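Ticket opened January 29, 2018
Product: Triluden desktop tower
Status: waiting on parts

Hi Tustum support, me again! The old Triluden still won't start. I press the button, the fans spin up for 6 seconds, then everything goes quiet and the screen never wakes up. It ran fine from October right through the holidays, so I'm a bit stumped.

I've pulled the side panel off and laid the case down so I can get at the board. The processor is out and the socket frame is lifted. I haven't touched the blue SATA cable by the drive cage – I figured I'd ask first. 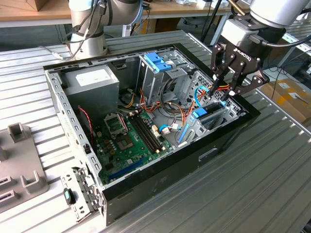
Should I take the power supply out as well before the new processor goes in?

Leave it where it is for now, since you can reach the socket and both memory slots without moving it. Just keep it unplugged from the wall.

Great, thanks, that saves me a pile of screws. I've ordered the replacement chip from Griderura and they're quoting 90 dollars with shipping, which seems fair for a machine this age. I'll fit it, try one stick of memory at a time and post back with what the fans do. Please keep the ticket open till then!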